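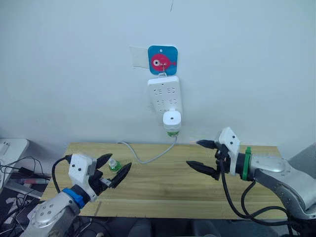 Home Stories Poems Archive About Submit

The Fish Hook

by Nathalie Verstraete

7 minute read

Godelieve had been in the flat above the bakery for two weeks before she let anyone put anything on the walls, and when she finally gave in it was only because of the power strip.

It had been living on the floor, you see, behind the table leg, where it gathered crumbs and bits of wool, and every time she wanted to plug in the radio she had to get down on her knees and then (this was the part she minded) get up again. Her neighbour Arben heard her at it through the wall one evening in March, the scrape of the chair and the long breath afterwards, and he came round the next morning in his slippers with a paper bag.

"It's nothing," he said, before she could ask. "It's a hook. You stick it up and you hang the thing from it, and then it's at the height of a person."

She took it out of the bag. It was a blue square with a red fish on it, a cartoon fish with one enormous eye, looking off to the right as if somebody had just called its name from the next room.

"That is for a child's bathroom," said Godelieve.

"It was in the box with the others. My daughter had the whale and the crab on her towels until she went off to college. The fish never got used."

Well, she could hardly say no to a fish that had never been used. She made him coffee in the good cup, the one from her mother's set, and while it was brewing he wiped the wall with a cloth and pressed the square on with the heel of his hand and stood there leaning on it, talking over his shoulder about the bus timetable and the price of pears, until she began to wonder whether he meant to stay like that until lunch.

"You have to give it time," he said. "My father hung a mirror after five minutes and we were picking it out of the carpet at Christmas."

So they gave it time. The strip stayed on the floor one more night, and Godelieve, who did not sleep very well in those first weeks, got up at four and came through in her dressing gown and found herself looking at the fish by the light of the street lamp. It was a silly thing. In the old house there had been forty-six years of pictures, in frames, going all the way up the stairs, and she had wrapped each one in newspaper and given the most part of them to her nephews, and kept the walls here white because she thought white would be restful. It had been about as restful as a waiting room.

"Good evening," she said to the fish, and felt foolish, and put the kettle on.

Arben came back after breakfast and hung the strip up by its end, straight down the wall, and plugged a white adapter into the bottom of it, and let the cable drop to the table. It curled away to the left across the wood the way a cat's tail does when the cat is pretending not to notice you. He gave the whole thing a small tug. The fish held.

"There," he said. "Now you can stand up like a lady and plug in whatever you like."

What she liked, that first morning, was the radio, and then the little lamp with the pleated shade that had been in its box since the move, and after that she couldn't think of anything else so she charged her telephone, which was already full.

Her nephew's wife rang on it while it was charging and asked how she was settling in, in the careful voice they had all been using since the summer. Godelieve looked at the wall. Beside the hook there was a pale scrap stuck flat to the paint, left by whoever had lived here before, and she had been meaning to pick at it with a fingernail.

"I've got a fish," she said.

There was quite a long silence at the other end.

"A real one?"

"No, no. Arben brought it. Listen, when you come, bring me the picture of the harbour, would you, the one in the brown frame, if the boys haven't hung it already. And ask him what sort of nail."

Previous story Next story Back to top

Comments (4)

Tahsin Haque
My gran talked to a teapot shaped like a hen for years. I had a lump in my throat at "Good evening". Lovely.

Faraji Rashidi
The father's mirror! We did exactly that with a shelf. More about Arben please, I want to know who got the crab.

Nathalie Verstraete
Thank you both. Faraji, the crab is still on the back of his bathroom door, he can't bring himself to take it down.

pears_and_plums
Read this out to my husband over tea and he went straight off to look at the extension lead behind our sofa.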